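Moreldale Open Data Forum
Board: Crisis Mapping and Field Reports
Topic: Text message reports and the June flood season

n_ongart (Moderator)
Posted Monday, February 17, 2020

Members are invited to comment on the draft intake policy for the coming flood season. Under the draft, residents of Moreldale and Pluvenbridge would continue to send reports by text message to the shared number. Each report would be held until a second report from the same street, or a call from a trained reader, confirmed it. Only then would it appear on the public map.

The reading group handled 2,000 messages last season. Of these, 133 were placed on the map with the wrong street, in most cases where a street name is used in both towns. The draft is intended to lower that figure.

Comments will remain open until the Wainwright meeting.

Napaporn Ongart

y.hinojosa
I thank the moderator for the draft and wish to record an objection to the second report rule. Outlying roads in Merwood have very few households. A single message from one of those roads may be the only message we receive, and under the draft it would wait for a call that our readers may have no time to make.

I would ask that unconfirmed reports be shown in a separate color, with the time of receipt. Users of the map are able to judge a report for themselves if its status is plain.

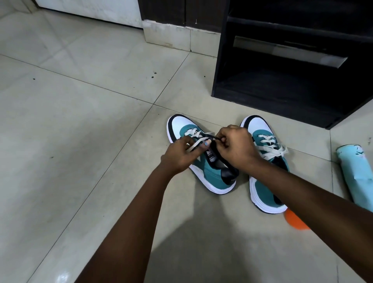
I would also ask that the waiting period be stated in minutes. The draft says "promptly," and last year that word was read differently on each shift.

Yatziri Hinojosa
Pluvenbridge reading group

vkaewmanee
I cannot support the separate color. We tried it two seasons ago on the road closures layer. The county dispatch desk copied our map into its own bulletin in black and white, and every unconfirmed closure went out as a confirmed one. Three of them were false.

Once a report is public, we do not control how it is shown elsewhere.

Vichien Kaewmanee

y.hinojosa
In reply to vkaewmanee: I recall the bulletin. The fault lay with the export, which dropped the status field. That can be corrected by placing the word "unconfirmed" in the title of the report itself.

jaruwan_p
A technical note on the last point. The title field accepts up to 300 characters, so the added word would present no difficulty. The export now carries the status field as well, although older copies of the tool do not read it.

On the matter of street names, I would suggest that the automatic reply ask for the town. At present it only thanks the sender – a missed chance, in my view.

Jaruwan Pongsiri

ipainemal
I agree with the change to the automatic reply. I remain undecided on the rest. Would the moderator confirm whether the rule applies to requests for medical help? The draft does not say.

Iara Painemal

n_ongart (Moderator)
It does not apply. Medical requests are passed directly to dispatch and are never mapped. Section 7 will be amended to state this.

The change to the automatic reply will be included in the next draft. The second report rule will go to the meeting in two versions, one with the title wording proposed by y.hinojosa and one without.

vkaewmanee
Noted. I will vote for the version without.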